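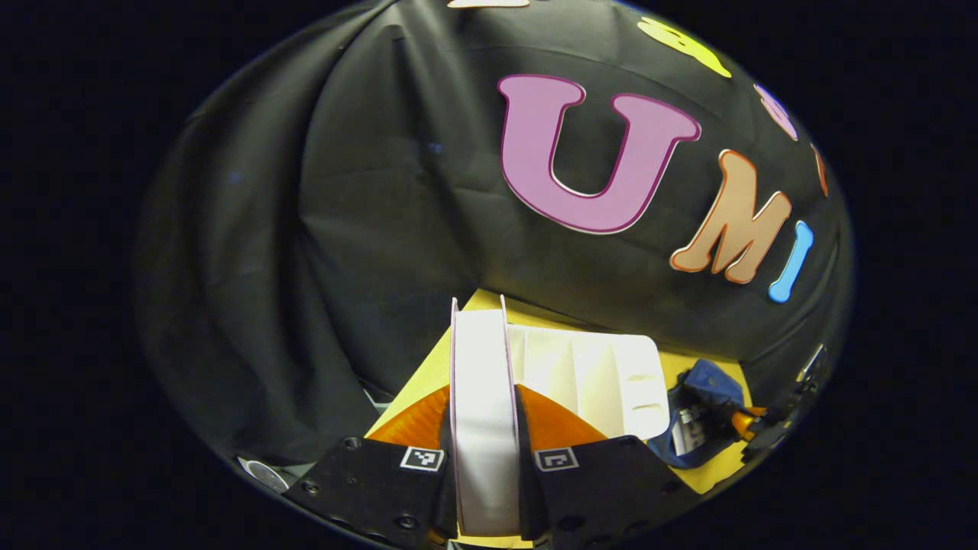
Notebook, 10 Jul 2021: card practice at the yellow table

Spent most of the afternoon with the hand-held gripper and the white card, and I want to get it all down while I still remember which settings I was fiddling with, because last time I told myself I'd write it up after supper and you can guess how that went.

The task for the students is still the one Booker Whitfield wrote up for the Dillent round: pick up a tall narrow card, keep it upright, carry it over and stand it in the white cardboard organizer. It sounds like nothing at all when you read it off the sheet! Then you try it, and the card bows a little the moment the pads close, and you find yourself holding your breath like you're threading a needle.

Things I noticed, in no special order:

Squeezing lightly is much better than squeezing hard. The orange pads are soft enough to wrap the card some, and when I closed all the way the card took on a curve that it kept for the next few tries. I have started a pile of retired cards. Please don't throw them out, the younger kids like to draw on them.

Grabbing low works for lifting, but the top of the card wanders. Grabbing higher steadies it, and then the pads bump the organizer on the way in. I went back and forth on this for a good long while and settled on a little below the middle. Whoever takes the next turn, try it your own way first and then compare with mine.

Keep your thumb and your sleeve away from the square markers on the fingers. I covered one without thinking and had to throw away a whole string of demonstrations where the width reading went missing. My own fault, and I said so out loud to the whole room.

Go slower than feels natural. My early runs were all in a hurry, and when we played them back in the Jukance viewer everybody got a bit seasick, me included.

Where we stand: 96 demonstrations saved today, and 40 of those are ones I would happily show to a stranger. The goal for the team is 700 by September. Booker would love 2000, bless him, but Booker also isn't the one with the sore wrist.

The Castellanos kids asked if they could do the letters on the black cloth again for the open house, maybe bigger. I said yes before I had thought about where the extra foam would come from, so that is now on my list along with more card stock.

For next time:
- cut fresh cards, same width, from the heavier stock
- wipe the pads before starting and again at the break
- ask Flakov about spare screws for the finger plates
- let the new students do the first ten tries with no recording, just to get the feel of it
- tape a mark on the table for the organizer so it goes back to the same spot every session

I left the good runs in the shared folder under today's date. If the names look odd, that's me typing with one hand.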